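Floltness Pre-Workout Powder, 300 g tub

I bought this in August after the bloke at the counter of my gym in Esemdale told me it was the only pre-workout he'd take. He also sells it, so make of that what you will.

The tub is 300 g and gives you 30 serves, going by the label. The scoop supplied doesn't agree. I weighed ten level scoops on the kitchen scales and they came out heavier than the stated serve nearly every time, so the tub ran out well before the month did. If you're paying by the serve, use scales.

Flavour is "tropical", meaning sweet and a bit chemical. It clumps in cold water unless you shake it hard, and there was still grit at the bottom of the glass. 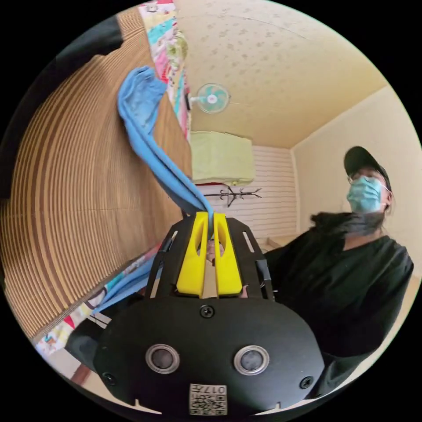

Does it work? I trained at 6 am most mornings and felt more awake after a serve. I also feel more awake after a long black, which costs me less and doesn't make my face tingle. The tingling comes from the beta-alanine, it's harmless for most people, and I suspect plenty of buyers mistake it for the product doing something. My rowing and squat numbers at the end of the tub were much the same as at the start – a rep here, a rep there, nothing I couldn't put down to sleeping better.

What annoys me most is the "proprietary blend". You get one total for six ingredients and no idea how much of each is in there. My training partner Krystyna Śliwiński uses the Ververidis one, which lists every amount on the back, and I can't see why Floltness won't do the same. 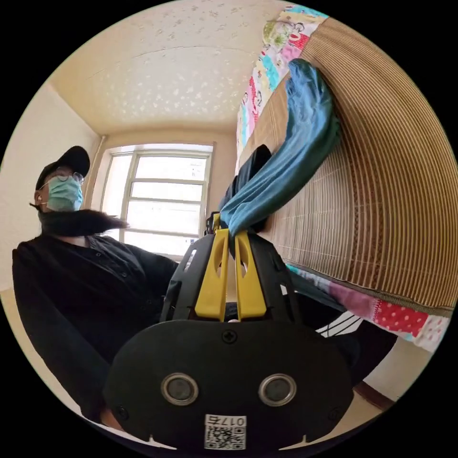
Black shirt, cap and mask, with the scarf on the move.

I'd skip it after lunch too. One serve at 4 pm and I was staring at the ceiling past midnight.

Two stars. One for the caffeine, one for a lid that seals properly. I won't be buying a second tub at $116, and the gym can keep its loyalty card.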